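Éloge du linge plié à la main, et de ceux qui le plient mal

J'ai appris à plier un drap-housse à quarante-sept ans, dans la cuisine de Sveva Marras, un soir de juillet où il faisait trop chaud pour dîner. Je le dis sans honte particulière. Jusque-là je faisais comme tout le monde, ou du moins comme tous les gens que je fréquente : une boule, une porte d'armoire qu'on referme vite, et la promesse vague de s'y mettre un dimanche. Sveva m'a mis les deux mains dans les coins, m'a fait retourner une poche dans l'autre, et nous avons recommencé jusqu'à ce que la chose ressemble à un rectangle. Un rectangle un peu ventru, il faut bien l'avouer, mais qui tenait sur l'étagère sans appui.

Depuis, je pense beaucoup au pliage. Plus que de raison, dirait mon entourage, qui a déjà eu droit à ma période du pain au levain et à celle des bocaux. Mais il me semble que nous parlons très peu du linge, alors que nous passons une part considérable de notre vie à le porter, le salir, le laver, le chercher. On écrit des livres entiers sur la cuisine, sur le jardin, sur la façon de ranger ses papiers. Le pliage, lui, est resté dans un coin, entre la corvée et le secret de famille, et je voudrais prendre ici sa défense, avec toute la lenteur que le sujet mérite.

Chez ma grand-mère, on pliait à deux. Elle prenait un côté du drap, ma tante prenait l'autre, elles reculaient jusqu'à toucher chacune un mur du couloir, tiraient un grand coup sec, puis avançaient l'une vers l'autre. On aurait dit une danse de bal un peu raide. Les enfants avaient le droit de passer dessous, une fois, pas davantage, et je crois que toute ma tendresse pour le coton vient de là, de cette lumière blanche qu'on traversait en courant. Pendant ce temps les deux femmes parlaient. Elles ne parlaient pas du drap, évidemment. Elles parlaient d'un cousin qui buvait, d'une voisine qui vendait sa maison, d'une robe qu'il faudrait reprendre à la taille. J'ai appris là l'essentiel de ce que je sais sur ma famille, et je suis persuadé que la moitié de ces choses n'auraient jamais été dites autour d'une table, les yeux dans les yeux.

On me répondra que c'est de la nostalgie, et que ces bavardages charmants reposaient sur le dos de deux femmes à qui personne n'avait demandé leur avis. C'est vrai, et je ne veux pas passer trop vite dessus. Mon grand-père n'a jamais tenu le coin d'un drap de sa vie. Il trouvait ses chemises dans le tiroir, en pile, col au-dessus, et je ne suis pas certain qu'il se soit jamais demandé comment elles y arrivaient. Fiorella Bellini, avec qui je me dispute sur ce point depuis des années - une dispute très agréable, que nous reprenons à peu près à chaque repas - soutient qu'aucun éloge des travaux domestiques n'est recevable s'il vient d'un homme. Je comprends l'objection. Je lui fais seulement remarquer que si les hommes attendent, pour aimer plier, d'en avoir reçu l'autorisation, les piles risquent de rester longtemps du même côté de la maison.

Ce que j'aime dans le pliage, c'est d'abord que l'on sait quand c'est fini. Mon métier (je corrige des manuels scolaires) ne me donne presque jamais ce plaisir. Un manuel revient, repart, revient encore, et quand il est enfin imprimé on y trouve une coquille à la page des remerciements. Une serviette, non. On la pose à plat, on la rabat en trois dans la longueur, puis encore une fois ou deux selon la profondeur du placard, on passe la main dessus, et voilà une serviette. Elle ne demandera rien avant la prochaine douche. J'ai connu des journées entières dont c'était la seule réussite indiscutable, et je n'étais pas mécontent de l'avoir.

Et puis il y a le toucher. On connaît très mal ses affaires tant qu'on ne les a pas pliées. C'est en pliant que j'ai découvert que mes torchons préférés étaient presque transparents au milieu, que le pull gris que je croyais en laine grattait d'une façon que la laine ne gratte pas, que mon fils avait cessé de porter trois tee-shirts sans me le dire. Aldo Longo, qui a tenu longtemps une petite blanchisserie et qui m'a beaucoup appris, assure qu'il reconnaissait un déménagement ou un divorce à la composition d'un sac de linge. Il n'en disait rien au client, il ajoutait simplement un peu de soin aux taies d'oreiller. Je ne sais pas si les clients s'en apercevaient. J'aime croire que oui, un peu, sans savoir d'où venait cette impression d'être mieux couchés que la veille.

J'en viens à ce qui me fâche, car il y a tout de même quelque chose. Nous sommes entrés dans l'âge du pliage spectaculaire. J'ai assisté l'été dernier à un atelier payant, donné sous l'enseigne Grolia, où l'on nous expliquait qu'un tee-shirt devait tenir debout. Tout seul, sur la tranche, comme un livre. Nous étions une quinzaine d'adultes raisonnables à regarder nos tee-shirts s'effondrer l'un après l'autre, et l'animatrice nous encourageait d'une voix très douce qui donnait envie de pleurer. On pouvait acheter en sortant des séparateurs de tiroir de la marque Jadent, et j'en ai acheté, naturellement. Ils sont toujours dans leur sac. Je n'ai rien contre l'idée de voir d'un coup d'œil tous ses vêtements, et ceux à qui la méthode convient ont bien de la chance. Ce qui me gêne, c'est l'examen. Le linge plié était une chose que l'on faisait tant bien que mal, à la maison, hors de tout jugement, et voilà qu'il faut le photographier.

Ottavio Morelli, à qui je racontais l'affaire, m'a montré son armoire. Les draps y sont pliés de quatre façons différentes, selon l'humeur et l'émission qui passait à la radio, les gants de toilette vivent dans une boîte à chapeau, et il y retrouve tout. Voilà, me suis-je dit, un homme qui dort bien.

L'autre tentation, inverse, est de ne plus plier du tout. Mes nièces en sont là : deux paniers, un pour le propre et un pour le sale, et l'on pioche. Je les défends quand leur mère s'emporte, parce qu'elles ont vingt ans, que leurs vêtements ne se froissent pas et qu'elles ont mieux à faire. Mais j'ai remarqué que l'aînée, le jour où elle a reçu de sa marraine une belle nappe de chez Sorrentino, m'a téléphoné pour savoir comment on s'y prenait. On peut donc vivre longtemps sans plier, et vouloir un jour le faire convenablement pour une seule chose à laquelle on tient. C'est une raison suffisante pour que le geste continue de se transmettre, même mollement, même par téléphone.

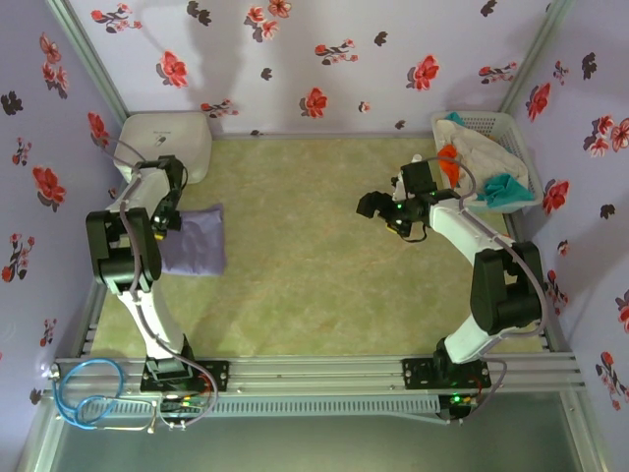 Faut-il repasser avant de plier ? Pour les chemises et les nappes, je le fais encore ; pour tout le reste, un linge étendu bien droit, secoué un bon coup et plié dès qu'il est sec se passe très bien du fer.

Je sais que cette position me vaudra des lettres. Ma mère repassait les torchons, et même les mouchoirs, avec une énergie qui embuait les vitres de la buanderie. Ermanno Cocco, mon voisin de palier, repasse ses taies d'oreiller le samedi et prétend que la semaine en dépend. Je ne discute pas : chacun place où il peut la petite dignité qui l'aide à commencer le lundi. Je demande seulement qu'on n'en fasse pas une loi, et qu'on laisse les torchons des autres un peu gondolés si les autres s'en trouvent bien.

Reste la question de l'apprentissage, qui me tient à cœur et sur laquelle je suis moins conciliant. On devrait apprendre à plier aux enfants, garçons et filles, tôt, quand ils prennent encore cela pour un jeu. Il ne faut pas commencer par les draps. Il faut commencer par le petit carré, le gant, la serviette de table, quelque chose dont les deux bords se rejoignent sans effort et qui pardonne. Mon fils a débuté avec des lavettes et il en était très fier ; il les alignait sur le bord de la baignoire et nous interdisait de nous en servir. La suite fut moins glorieuse, l'adolescence étant passée par là, mais quand il est parti faire ses études il a emporté ses serviettes pliées en trois, à ma façon, et je n'ai rien dit, de peur qu'il ne s'en rende compte.

Il faut aussi accepter que l'on plie mal devant nous. C'est le plus difficile. J'ai vu des couples très unis se déchirer à voix basse au-dessus d'une housse de couette. J'ai moi-même, pendant des années, attendu que la pièce soit vide pour défaire et refaire la pile de quelqu'un d'autre, ce qui est à la fois une perte de temps et une petite insulte. Sveva m'a surpris un jour, chez elle, à remettre d'équerre un torchon qu'elle venait de poser. Elle n'a rien dit non plus. Elle l'a repris, l'a plié comme avant, de travers, et me l'a tendu pour que j'essuie les verres.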